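Come and snack with us: tasters wanted for our November panel

Kandolau is a small shop and mail-order pantry, and for years now we have been picking what goes on our shelves by the very unscientific method of passing things across the counter and watching each other's faces. It has served us well enough, but the packaged snack section has grown to 242 items, and our own tastes have become (how shall we put this) a little set. We'd love some fresh opinions, and that is where you come in.

We are looking for people to join a home tasting panel through the month of November. You don't need to know anything about food, and you certainly don't need fancy words for it. If you have ever stood in your kitchen eating something out of the bag and thought "a bit less salt and this would be perfect," you are exactly the person we had in mind! 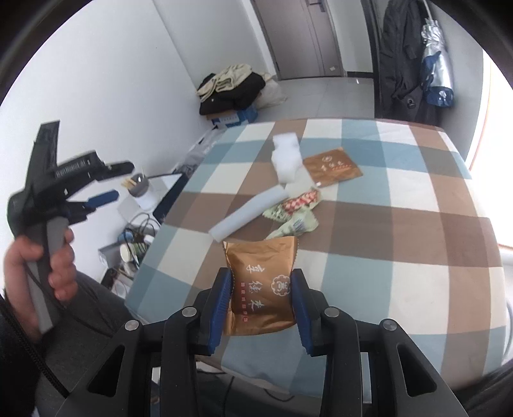 The panel runs for three weeks. At the start of each week you pick up a box from the shop, or we mail it to you if you live farther out. Inside you'll find savory bites, baked things, sweets and usually one item we argued over. You eat them at your own pace, at home, with whatever you normally drink alongside – tea, coffee, a glass of milk, it's all fine – and fill in a short card for each one. The cards ask how it smelled when you opened it, how it felt to chew, whether you'd finish the packet and what you'd be happy to pay.

We especially hope to hear from households where more than one generation eats together. Grandparents and teenagers rarely agree about snacks, and the disagreements are very useful to us. You're welcome to share a box around the family as long as each adult fills in a separate card. Please keep the wrappers until your cards are done, too, as the back of the card has a few questions about how easy they were to open and whether you could make sense of the label.
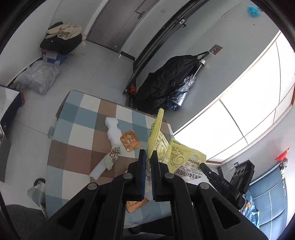 Who can take part

Anyone over 18 who can spare a few short sittings a week. We're sorry to say we can't take people with food allergies this time, as many of the items contain wheat, soy, nuts, sesame or milk. If you avoid certain foods for other reasons, tell us when you write and we'll do our best to pack around it.

There are 93 places. Last spring's panel filled up quickly, so please don't wait too long if you're tempted.

What you get

The boxes are yours to keep, naturally, along with a Kandolau gift card once your last set of cards comes in. We'll also have everyone over to the shop for an evening at the end, starting at 6:30 p.m., to hear which snacks made it onto the shelf and to eat rather more of them.

How to apply

Drop a note in the box by the register, or use the contact form on our site and put "November panel" in the subject line. Tell us who is in your household, which snack you always go back to, and one you can't stand. A few lines are plenty, though we do enjoy the long ones. We'll write back to everybody, whether or not we have a place for you this time.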